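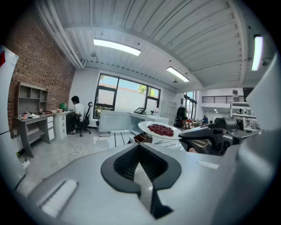

Section 5 explains how to warm a portion of cooked beans in the Lò corner of the Tutness workshop. Please read it before your first use of the microwave, even if you have a similar one at home. The food should arrive at the oven in a tidy state: the beans on the white oval tray are heaped in the middle and the rim is clean all around, so you can hold the tray by its rim and your fingers stay out of the food. For heating, we move a small portion from the serving tray to a plate.

### 5.1 Before you start

1. Check that the glass turntable is in its place. Push it gently with one finger. It must turn without a scraping noise.
2. Check the floor in front of the microwave. If a cable lies there, move it to the side.
3. Open the door fully. The microwave stands low, so you will need to bend or kneel.
4. Look inside for old splashes and wipe them with a damp cloth.

**Note:** The door opens to the left. Leave enough free space on that side, and do not put your tray there while you work.

### 5.2 Preparing the plate

1. Take a white plate from the Flokstead set. Plates with a metal line on the edge are not allowed in the oven.
2. Spoon the beans onto the plate. One portion is 200 g. A larger portion stays cold in the center.
3. Spread the beans a little with the back of the spoon. A high heap is nice for serving, but for heating a flat layer is better.
4. Add one spoon of water if the beans look dry.
5. Cover the plate with a Nirkar lid, and leave the small vent open.

**Caution:** Do not close the vent. Steam will collect under the lid and can lift it suddenly.

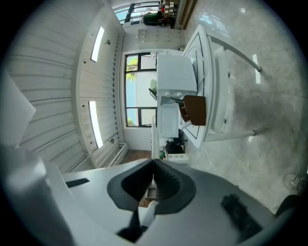

While you prepare the plate, keep the rest of the beans covered. If you will not eat them the same day, put them in the refrigerator before you begin heating. It is easy to forget them afterward.

### 5.3 Heating

1. Hold the plate level with one hand and put it on the middle of the turntable.
2. Remove your hand completely and close the door until you hear the click.
3. Set the power to 1,000 W and the time to one minute.
4. When the oven stops, open the door and stir the beans from the outside to the inside.
5. Cover again and heat for one more minute.
6. Let the plate stand for one minute with the door closed.
7. Stir once more and check that the beans are hot in the center. If not, repeat steps 5 and 6.
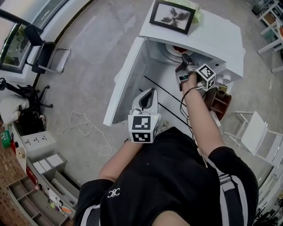

**Caution:** The plate can become hotter than the food. Use a dry cloth or a glove to take it out. A wet cloth lets the heat pass very quickly.

**Note:** Do not put food on top of the microwave, also not for a short moment. The framed picture has its place there, and bean sauce is difficult to remove from the frame.

### 5.4 After use

1. Leave the door open for a few minutes so the steam can go out.
2. Wipe the turntable. If it needs washing, let it cool first.
3. Wash the plate, the lid and the spoon, and put them back.
4. Close the door.

If the turntable does not move or the door does not click, stop using the oven and tell Đức Tăng (extension 124). For missing plates or lids, please write to Uyên Hứa.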